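Zonside Surgical Skills Group
Minutes of general meeting, October 19, 2022
Held in the Hurine Room, upstairs

Chair: Ghassan Mansour
Apologies: as per sign-in sheet

1. Previous minutes
The June minutes were accepted with one correction. Item 4 should read "needle holders", not "needle folders".

2. Matters arising
The sink in the prep area still drains slowly. The building manager has been told again. The second key to the suture cupboard has been found and is back on its hook.

3. Suture stock
The count was done before the meeting. There are 119 packets of practice suture on the shelf, most of it braided. Members asked for more monofilament in the finer sizes. Azar has quoted $900 for a mixed carton, delivery included. Fludeck was dearer and could not give a delivery date. Agreed to order from Azar.

Open packets are being put back in with the sealed ones. Please use the blue tub for anything opened.

4. Knot tying sessions
The evening sessions will stay at 60 minutes. There was some discussion about whether to start with hand ties or instrument ties. The chair favoured hand ties for first-years. Two members thought this held up those who already had them. Left as is until the new year, with a separate bench for anyone wanting to go straight to instruments.

5. Suture handling
The chair spoke on managing the thread when tying with instruments inside the body. Main points were to keep the loop in view, to watch the slack on the side away from the active jaws, and to avoid gripping the thread anywhere it will stay in the patient. A member asked about tail length. The chair prefers a short tail and will bring some notes.

Dark thread strung between the two instruments, one with its jaws open:

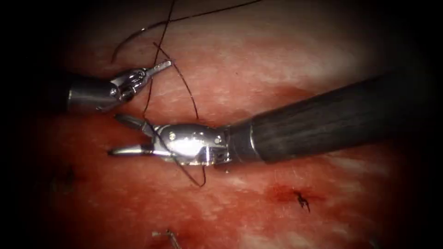 6. Other business
Practice pads with more than four long cuts in them should be thrown out. Gloves in small are running low.

Meeting closed. Next date to be emailed.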